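Reading log: The Salt Ledger, and a few others

23rd February

I finished The Salt Ledger on Friday night, two days later than I meant to, and I've been putting off writing it up because I'm still not sure what I think of the last part. I'll start with the book and get to the rest of the month after.

It's a mystery set in a harbor town called Drenora, on a coast that is never given a country. The main character is a customs clerk who gets sent there in the off season to close out the books of an office that is shutting down. She finds that one set of entries doesn't match the ships that came in. That's the whole setup, and it takes 40 pages to get there. I didn't mind. The author is good on office work, the boredom of it and also the small satisfaction when a column adds up.

The town is the best thing in the book. There's one hotel, the Tremer, which has closed its upper floors for the winter, and a cafe that opens when the owner feels like it. The clerk eats a lot of soup. By the middle I could have drawn a map of the place, from the customs house up the hill to the chapel and back down by the fish sheds. When something bad finally happens in one of those sheds, I knew exactly how far she was from the nearest door.

The plot is thinner. I guessed who had been changing the ledger by the end of chapter six, mostly from the number of times we were told how helpful this person was. I don't think guessing ruins a mystery, and I kept reading with no trouble. But the clerk is supposed to be careful and a little suspicious by nature, and she hands over her notes to this person without making a copy. She makes copies of everything else. She copies a bill for lamp oil.

There is a romance, sort of. It's with the ferry pilot and it's done mainly through conversations about the weather. I liked it more than I expected to. They're both tired people in their fifties who don't need anything explained. If you want the romance to be the point, you'll be let down, because it gets maybe a tenth of the book and the author leaves it open.

Now the ending. The clerk has the proof she needs and she has a choice about what to do with it, and the book skips ahead to June and tells us what she did in a letter. I went back and read the last two chapters again on Saturday to see if I'd missed something. I hadn't. The letter is well written, but I spent more than 200 pages with this woman and I wanted to be in the room with her when she decided. A friend who read it before me thinks the letter is the best part, so take that for what it's worth.

I'd still recommend it to anyone who likes slow mysteries with a strong sense of place. It would be a good one for a bad-weather weekend. I'd put it a bit below the author's first book, which had a smaller story and a better finish.

One note on the edition. I read the paperback from Divik, and the type is small and runs very close to the inside margin. I had to hold it flat with both hands to read the ends of the lines. If you have a choice, get the e-book or the library hardcover.

Other reading this month:

I gave up on the second Mägi book. For anyone who hasn't been following along, Mägi is the detective in the series I started over Christmas, the one who works out of a closed-down post office. The first was quick and funny. The second opens with a long flashback to his school days and I was still in it at chapter 5. I may go back. The library wants it returned this week, so it won't be soon.

I also read a short book of essays on lighthouses that was fine and that I've already mostly forgotten, and I reread one of my old paperback westerns – the kind with the spine taped up – in a single evening. It holds up. The horse is still the best character. 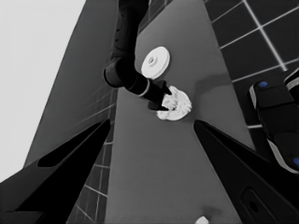
Gray tabletop, simulated view.

Next up is a big family novel that has been sitting on my shelf since last summer. It's long and the family tree at the front takes up two pages, so I'm going to try a chapter a night and see how far that gets me. If I find myself flipping back to the tree every few minutes I'll switch to something else.

I've been asked again whether I take review copies. I don't, at least for now. I read too slowly and I'd feel bad about the ones I didn't finish. Everything here is from the library or bought used, and I like being able to stop when I want to.

The list of last year's books is finally up on its own page. It came to 22, which is fewer than the year before, but there were some long ones in there. I left off the ones I quit. A couple of you wrote to ask for those too, with reasons, and I might do that as a separate post if I can remember the reasons.

Comments are open again. The spam filter was eating anything with a link in it, so if you left a suggestion in January and it never showed up, please send it again without the link.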